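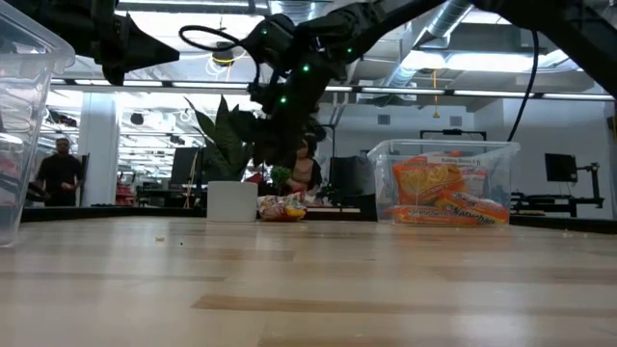 4. Setting up the snack sorting trial

Read section 3 first and confirm that both arms have been homed. The results in section 7 only compare fairly if the table is laid out this way.

4.1 Place the bins and the plant

1. Set the clear bins on the wooden tabletop and keep one kind of package in each.
2. Stand the potted plant near the far edge. It is a fixed obstacle for the Heno planner and stays in place for the whole session.
3. Lay the loose packages flat. Turn each one to a new angle before every trial.

Note: Crinkled bags reflect the ceiling lights. If the Brisow viewer shows white patches on a bag, turn the bag and capture again.

4.2 Record the demonstrations

4. Open a new session in Brisow and set the trial limit to 60 seconds.
5. Record up to 80 demonstrations. Change the starting position of the bag after every 6.
6. End each one with the gripper open and clear of the bin rim.
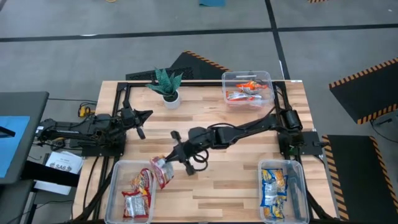
Figure 4-2. Right arm holding a red-and-white bag just above the rim of a bin.

Caution: Keep hands off the tabletop while either arm is powered. The Sanora controller does not detect people.

4.3 Score the trials

7. Mark a trial as a success only if the bag ends up inside the matching bin. A bag resting on the rim is a failure — do not nudge it in.
8. Save the log before you move the bins. The Sárközi baseline used 359 scored trials, all with the same layout.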